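How to Run a Blind Square Activity With a Youth Group

Blind Square is a rope exercise for groups of eight to 15 kids, ages ten and up. Plan on 40 minutes with the discussion at the end. 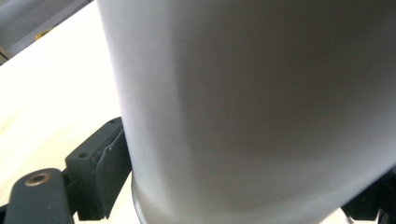
You need one long rope, a blindfold for each player, and a flat open area clear of roots, curbs and furniture. A gym floor or a mowed field works well. Use soft rope. Thin cord is hard to hold and tangles fast.

Setting up

Tie the ends of the rope together to make one loop. Lay it on the ground in a loose pile, with no straight sides showing. Mark the edges of the play area with cones and walk the space once yourself.

Have the players stand in a circle, an arm's length apart. Explain the rules before any blindfolds go on:

Everyone keeps at least one hand on the rope once it is picked up.
Walk only. No running and no pulling hard.
If the leader calls "Freeze," stop moving and stop talking.
Anyone can take the blindfold off and step out at any time.

For kids who don't want a blindfold, closed eyes are fine. They can also help the leader watch the edges.

Running the activity

1. Ask the players to put on their blindfolds.
2. Place the rope in their hands, one player at a time.
3. Tell them the goal: form a square, using all of the rope, and lay it on the ground when they agree it is done.
4. Start the clock. Most groups need around 15 minutes.
5. Stay quiet unless someone is close to a cone or another player.
6. When they set the rope down, let them take off the blindfolds and look.

The first few minutes are usually loud. Several kids will give directions at once and the rope will hardly move. Leave them alone. If they are still stuck at the halfway point, call "Freeze" and ask each player to say their name in order around the rope.

Changes for different groups

For younger kids, skip the blindfolds and make it a no-talking game. Teens who finish early can try a triangle or a five-pointed star. Lucienne Tessier, who runs our Friday sessions at Kollow, lets only two players speak in the second round and picks the ones who were quiet in the first.

Talking about it afterward

Sit down around the rope while it is still on the ground. Ask how the group settled on a plan, who felt left out of it, and what they would do differently with another try. Keep it under ten minutes. If there is time left, run it again with a new shape.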